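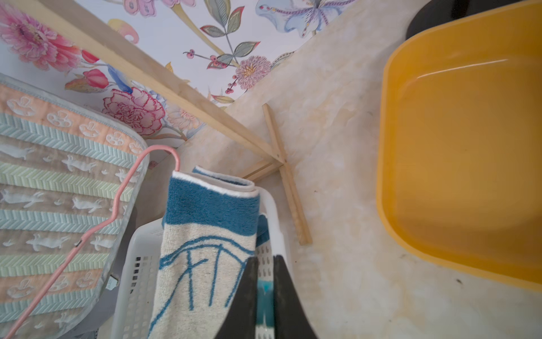

Flimeck Staveter Home Movie Player

13 Shares
2 Comments

The Staveter is a disc player for people who still buy movies on disc. It plays DVDs and Blu-rays, and it also plays movie files from a USB drive. It does not stream. There is no app store, no account to set up and no home screen with suggestions on it. You put the disc in, the tray closes, and the movie starts.

Flimeck makes the player and Rieger sells it, both in the store and by mail. The current version went on sale in September and replaces the older Staveter, which had a smaller display and no USB port on the front.

What it plays

The Staveter plays standard DVDs, Blu-rays, audio CDs and home-burned discs that have been finalized. Discs that were never finalized on the recorder that made them will usually not load. The player shows the word DISC and then opens the tray again when this happens.

It does not play 4K discs. Many movies are now sold as a set with a 4K disc and a regular Blu-ray in the same case, and the regular Blu-ray from those sets works fine. If the case holds only a 4K disc, you need a different player.

DVDs from other regions play without any changes to the settings. Blu-rays are different. The player ships set to region A, and the region can't be switched from the remote. Customers who buy a lot of imported movies should look at the back of the case before ordering. A good number of imported Blu-rays have no region lock at all, and these play normally.

From a USB drive, the player reads most common movie file types. Large files should be on a drive formatted as exFAT. Subtitle files show up if they have the same name as the movie file and are in the same folder. Rented or purchased downloads with copy protection will not play from a drive.

Picture and sound

The player has one HDMI output and sends a picture at up to 1080p. DVDs are scaled up to fit the TV. How good this looks depends mostly on the DVD. A well-made disc of a newer movie looks clean on a mid-size TV, and an older disc of an older movie looks soft on any player, this one included.

Older movies in the square format are shown with black bars at the sides by default. Some TVs stretch the picture anyway. If people look too wide, change the setting on the TV first and leave the player alone.

Sound goes out over HDMI or through the optical jack on the back. You can use both at once, for example HDMI to the TV and optical to a receiver. There are no red and white audio jacks on this model. The older Staveter had them, and customers with an older amplifier will need a small converter box, which Rieger carries in the cable section.

There is a setting called Night Sound in the audio menu. It brings loud parts down and quiet parts up. It helps with action movies in an apartment. It stays on until you turn it off, so check it if a movie sounds flat a week later.

Subtitles and menus

The player's own menus come in 11 languages, including English, Spanish, French and Hindi. This is separate from the languages on the disc. The player can't add a subtitle or a dub that the disc doesn't have.

You can set a preferred subtitle language and a preferred audio language, and the player will pick those whenever the disc offers them. Some discs ignore this and start with their own choice. In that case use the SUB and AUDIO buttons on the remote while the movie is running.

Subtitles can be moved down into the black bar on wide movies. This works with Blu-rays and with subtitle files on a USB drive. It doesn't work with DVDs.

Resume

The Staveter remembers where you stopped on the last 13 discs. You can take a movie out halfway through, watch something else, and come back to the first one later. When you put the disc back in, press PLAY to go on from the same place or STOP and then PLAY to start over.

Resume works with all DVDs. With Blu-rays it depends on how the disc was made. Many of the big studio releases use a type of menu that blocks it, and the player then goes back to the start. Use the chapter buttons to find your place. Some of these discs have a bookmark feature of their own in the main menu.

The resume list is kept when the player is unplugged. It is cleared by a factory reset.

The remote

The remote is larger than on the last version, with bigger print on the buttons. PLAY, PAUSE and STOP are in the middle. The EJECT button is at the top, away from the others, after complaints about the old remote. The number buttons are gone. To jump to a chapter, press CHAPTER and use the arrows.

It takes 2 AAA batteries, which are in the box. The buttons do not light up. The remote can be set to control the volume and power on most TVs, and the codes are on the last pages of the manual.

If the remote is lost, a replacement can be ordered from Rieger. Remotes from the older Staveter will run play, pause and stop on the new one but can't open the settings menu.

Noise and placement

Every disc player makes some noise when it loads. The Staveter is loudest in the first few seconds and again when it changes layers on a long movie. During normal playback you can't hear it from the couch.

Leave some open space on both sides and behind the player. Don't stack it on top of a receiver or a cable box that runs warm. The player has no fan and gives off its heat through the slots in the top cover. It can stand on the same shelf as other equipment as long as nothing covers those slots.

The power cord is short. If the outlet is not right behind the TV stand, plan on an extension.

What is in the box

Player
Remote with batteries
HDMI cable
Power cord
Printed manual in English, Spanish and French

An optical cable is not included.

Accessories

The Nustent disc case is sold separately for $49. It is a zip case with cloth-lined sleeves and a shoulder strap, meant for people who have moved their movies out of the plastic boxes. The sleeves have a second pocket behind the disc for the cover sheet. It fits on a normal bookshelf standing up.

Nustent also makes a cleaning kit with a cloth and a small bottle of fluid. For most discs a soft dry cloth is enough. Wipe in a straight line from the center out to the edge. Paper towels leave fine scratches, and so do some bath towels. Lens cleaning discs with little brushes on them should not be used in the Staveter.

Software updates

Newer Blu-rays sometimes need updated software. Updates are downloaded from the Flimeck support page, copied to a USB drive and loaded through the front port. The update takes about ten minutes. The screen goes black for part of it, and the player must not be switched off during this time.

The most recent update is dated May 21, 2024. It fixes a problem where extra features on some box sets would not open from the disc menu. It also fixes a wrong Spanish label in the audio menu. Players with this update already on them have a green dot on the box next to the serial number.

Common questions at the counter

Will it work with an old TV? Only if the TV has HDMI. There is no yellow jack on the back. A converter will give you a picture on an older set, but the menus are hard to read that way.

Does it need the internet? No. There is no network port and no wireless. The online extras that some discs advertise are not available.

Can it record? No.

Can it play one movie over and over? Yes. Press REPEAT once for the chapter and again for the whole disc. Files on a USB drive can be repeated as a folder.

Is there a lock for kids? There is a four-digit code that blocks discs by rating. It relies on the rating stored on the disc, and many DVDs don't have one. Files on a USB drive are not blocked.

Warranty and returns

Flimeck covers the player for one year from the date on the receipt. This includes the drive, the tray and the remote. It does not cover damage from labels that come loose inside the player, so please don't use discs with paper labels.

Unopened players can be returned to Rieger for a full refund. Opened players can be exchanged or returned for store credit with the box and all parts. Take your disc out before you send a player back. If the tray is stuck, write the title of the movie on the return form and the disc will be mailed to you after the repair.

49 Shares
11 Comments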